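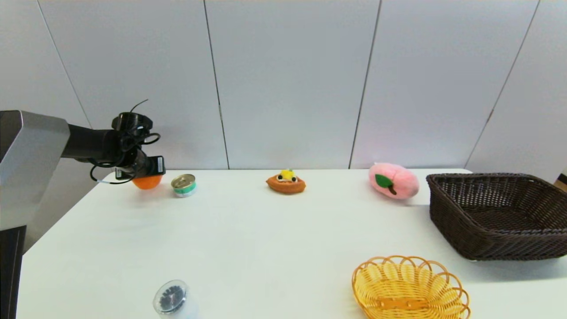 Parallel-jaw gripper comparison is the practice of running two or more jaw assemblies through the same set of grasps on the same arm, so that differences in outcome can be assigned to the jaw and not to the motion. The usual method fixes the arm, the controller settings and the table, and changes only the end effector. Objects are chosen for contrast in shape and stiffness. A typical table layout mixes a ball, a small can with a pull-tab lid, plush toys and woven baskets on a plain white top, with the gripper brought in directly over the item to be grasped. Balls are a common first item: they look the same from every approach angle and roll if one finger touches early. Cables looped around the wrist are a known source of error in such setups, as they can pull on the last joint near the end of its travel.

Background

The procedure described in this article follows the Stillow protocol, a bench method written by Eliécer Pacheco for comparing the Gronum and Kornell jaws. Both are electric two-finger designs with the same bolt pattern. The Gronum jaw has rigid fingers with replaceable rubber pads. The Kornell jaw has a sprung linkage behind each finger and closes more slowly. Pacheco's first draft allowed the operator to adjust the approach height between grasps. This was dropped after early runs showed that operators corrected for the jaw without noticing.

Procedure

Each jaw is mounted, zeroed and warmed up with a short series of empty closures. Objects are then presented one at a time in a fixed order. The arm descends vertically, closes, lifts, holds and releases. A grasp is scored as a success only if the object stays clear of the table for the full hold. Slips caught by the second contact are recorded separately and do not count toward the main score.

Closing force is set once per object class. Soft items such as plush toys use the low setting — the difference between the jaws is smallest there. Metal cans are gripped across the body, below the rim.

Results

The published comparison covers 797 scored grasps. Of the grasps made with the Gronum jaw, 166 were failures or slips, and most of these occurred on round objects where one pad made contact before the other. The Kornell linkage absorbed small errors in centering but lost accuracy on placement, since the springs relaxed unevenly at release. No overall ranking was given.

A later run used the Gebreyes controller in place of the original one. It gave smoother descents, and the gap between the jaws on round objects narrowed. Whether this was due to the controller or to new finger pads fitted in May is not settled.

Limitations

The protocol does not test speed, and objects are always presented singly within reach. Results for cluttered tables cannot be drawn from it.

Categories: Robot end effectors | Test methods | Grasping

Related articles
Compliant finger linkages
Gebreyes controller
Stillow protocol
Wrist cable routing

Comments

tmarsh: The hold time should be stated. We used 2 seconds and got far fewer slips than with a longer hold.

padwear: Does the pad swap apply to both jaws? The Kornell fingers take a different pad — the article reads as if they share one.

benchnotes: Pads were changed on the Gronum only. The results section could be clearer on that.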